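Cuaderno de taller, Gakolley
7 nov 2018
Mesa de vertidos: vasos, tela y escalas

Por fin un día entero para la mesa de vertidos, ¡qué ganas tenía! Llevaba desde junio apuntando en los márgenes que había que mirar en serio el material transparente y siempre se colaba otra cosa. Dejo escrito lo de hoy con bastante detalle porque la semana que viene me toca estar en Ritville y quien siga con esto va a necesitar las notas.

Punto de partida: en la mesa de Skina trabajaban con fondo claro y los vasos se perdían. Todo el mundo que ha vertido algo sobre una mesa blanca sabe lo que pasa, el borde desaparece y uno acaba adivinando dónde está el pico. Con la tela negra la cosa cambia muchísimo. El canto del vaso se enciende, la base también, y hasta una pieza pequeña se encuentra a la primera.

Medidores de plástico

Empecé por ellos porque son los que más dudas daban. Me gustan más de lo que esperaba. La numeración blanca sobre plástico incoloro es una maravilla cuando detrás hay negro: 50, 100, 150, todo se lee de un vistazo, aunque el medidor esté inclinado y los números queden en diagonal. Con fondo claro esos mismos números son casi invisibles (probado en Skina, no lo repito).

Una pega: al inclinarlo, las líneas de la escala se ven curvas por la pared cilíndrica y es fácil leer una marca por otra. Leer siempre con el medidor derecho y apoyado, y a la altura de los ojos. Ya sé que está en la hoja de Grimshaw, pero lo vuelvo a poner.
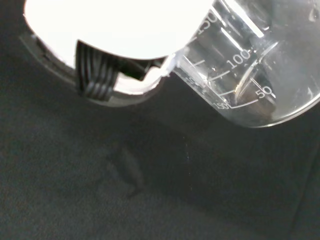 Vasos de vidrio

Vasos pequeños, de los de laboratorio, con pico. Maniobra sencilla: uno de pie sobre la tela, el otro encima, boca abajo poco a poco hasta que el borde apunta dentro del de abajo. Primero en vacío, para coger la altura. Es lo que más me interesa de todo el montaje, porque si la altura está bien lo demás sale casi solo.

Notas de altura, por orden:
- Demasiado arriba: el chorro cae abierto y salpica la tela. Descartado.
- Demasiado abajo: los dos bordes se tocan y ese tintineo me pone los pelos de punta. Descartado también.
- A medio camino, con el borde de arriba un poco pasado el centro del de abajo: ¡perfecto! Me quedo con esta.

Tanda larga con agua del grifo: 60 vertidos, 5 con salpicadura. Los cinco fueron al principio, antes de corregir la altura. Estoy contentísimo con ese resultado, en Skina no nos acercábamos ni de lejos.

Volumen: 114 ml en la jarra de control al juntar los restos de la última serie. Apuntado en la hoja grande, columna de la derecha.

La tela

Merece apartado propio. Es grande, tapa casi toda la mesa y tiene un remate ondulado en el borde que me hace una gracia enorme, parece más de mantel de fiesta que de banco de pruebas. Va sujeta con pinzas de plástico transparente.

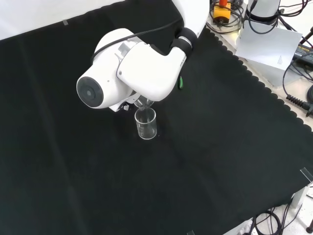 Lo que hay que vigilar son los pliegues. Un vaso pequeño colocado justo en la cresta de una arruga queda torcido, muy poco, pero lo suficiente para que el pico mire a otro lado. Antes de cada serie paso la mano plana desde el centro hacia fuera y reviso las pinzas. Tarda uno nada y se nota. Probé también a planchar la tela entera y quedó preciosa durante media mañana; después, al doblarla para llevarla al fregadero, vuelta a empezar. Conclusión provisional: enrollarla en un tubo de cartón y no doblarla nunca más.

Secado: colgarla, nada de radiador. Dejar 10 minutos más de lo que parezca necesario, que por el tacto engaña.

Limpieza y rayas

Al vidrio le basta agua templada y un paño que no suelte pelusa. La pelusa sobre fondo negro canta una barbaridad, así que fuera los trapos viejos del cajón de abajo.

El plástico es otra historia. Se raya con mirarlo. Las marcas de roce salen como vetas pálidas y según cómo venga la luz se confunden con los trazos de la escala, sobre todo en la parte baja, donde las rayitas van más juntas.

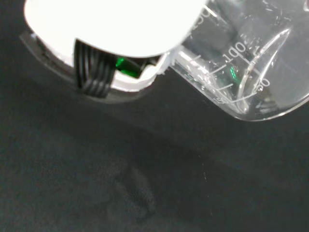

Para las lecturas finas me fío del 100, que está en números grandes y se distingue aunque la pared tenga brillos. Entre marca y marca, prefiero pasar el contenido a la jarra de control y leer allí. Nada de estropajo en los medidores, ni por la cara suave; esponja blanda y secar boca abajo sobre papel.

Pendiente:
- pedir a Gakolley otro metro de tela negra, mismo tejido, con o sin ondas (¡yo voto con ondas!)
- etiquetar los vasos por la base, nunca por la pared
- repetir la tanda larga con agua coloreada
- devolver a Grimshaw la jarra de control, que sigue siendo suya
- tubo de cartón para la tela, mirar en el almacén de embalaje

Dejo el vidrio escurriendo junto al fregadero y la hoja grande en la carpeta azul.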